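An afternoon at the Distex pressing plant

I have been buying records for as long as I have had pocket money, and until this November I had never seen one being made. So when Distex announced an open day, with pop and dance labels bringing along the things they were having pressed, I had my name down within minutes. I would have gone for the machines alone. The fact that Sedard were going to be there playing their new single off a test pressing was almost too much!

The plant is at the far end of an industrial estate, past a tile warehouse and a place that does van conversions. You hear it before you see the sign - a hiss, a thump, a pause, then another hiss. We signed in, got our ear plugs and were handed over to Rasha Karaki, who runs the cutting room and who turned out to be the best guide I could have asked for. She talks fast, she loves loud synth-pop and she has opinions about bass.

The cutting room

It's a small room with very good speakers and a lathe that looks as if it belongs in a watchmaker's. Rasha played us a track by Trolov, a one-man electro act I didn't know at all and have been playing non-stop ever since. First we heard the file as he had sent it, then the version she had prepared for the lacquer. The low end had been pulled into the middle so the stylus wouldn't be thrown about, and the hi-hats were softer. I expected to prefer the original. I didn't, the chorus sounded huge.

She told us that the biggest problem with pop singles is the letter S. A bright vocal with lots of sibilance can come out spitty and harsh on vinyl, and she will sometimes ring an artist and ask if there's another take of one single word. Trolov apparently sang a whole bridge again for her, in his kitchen, and sent it over the same night. I listened for it when I got home and I can't tell you which bridge it is. 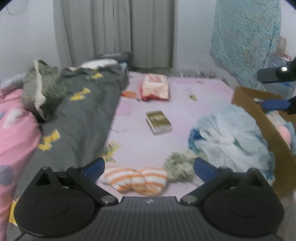 On the pressing floor

This was the bit I had come for. A lump of warm vinyl (they call it a puck or a biscuit, depending on who you ask) goes between the two labels, the press comes down, steam goes through, then cold water, and out comes a record with a ragged skirt of extra plastic around it. The trimmer takes that off in one turn. I could have watched it all day, and I very nearly did.

The job on the press was the new Szénási twelve-inch, 2000 copies on see-through red. Every so often the operator pulled one off the spindle, held it up to a lamp and tilted it back and forth, looking for marks. The ones that fail are ground up and used again in black records, so there may be a bit of rejected disco inside your favourite album. I love that.

We were allowed to put the paper labels on the stack for one pressing each. Mine went on upside down, which makes no difference to a circle, as I was kindly told, but I still turned it round. The labels have to be baked dry beforehand or they blister in the press. I had no idea.

Thanasis Tzavaras, who writes and produces for Sedard, was on the floor with us, and he was every bit as wide-eyed as the rest of the group. He had never been either! He kept filming the trimmer on his phone. I asked him why they still bother with vinyl for a single and he said that he writes differently when he knows there's a side B, and that two of their best songs only exist because there was a blank side to fill.

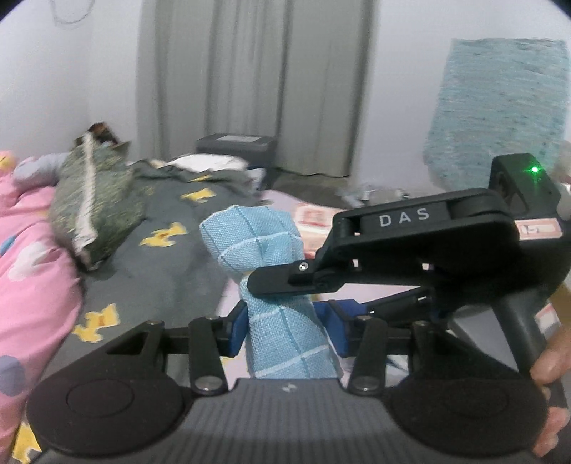
Sedard in the canteen

The playback was at four o'clock, in the staff canteen, with the tables pushed back and 19 of us on plastic chairs. The single is a big, glossy, heartbroken dance song, with a synth line that climbs through the whole of the second verse and then drops out completely just before the last chorus. Someone behind me said "oh, that's rude" at the drop, and everyone laughed. We made them play it again.

The B-side is slower and stranger, mostly voice and a drum machine, and I think I may like it more. There was a short Q&A afterwards. The best question came from a girl of maybe twelve, who wanted to know if you could press a record with a secret song that only plays backwards. Rasha took this very seriously and explained locked grooves and double grooves until the tea had gone cold.

Getting there and practical bits

The bus from the station stops at the estate entrance and it's a ten-minute walk from there. Wear flat shoes, the floor has grating in places. Tea and biscuits (the edible sort) were free, and there was a table of slightly scuffed stock at silly prices, where I picked up two Trolov singles and a Szénási album I already own on CD.

Distex want to do another open day in the spring, with a go on the lathe for a few people drawn by lot. My name is already in.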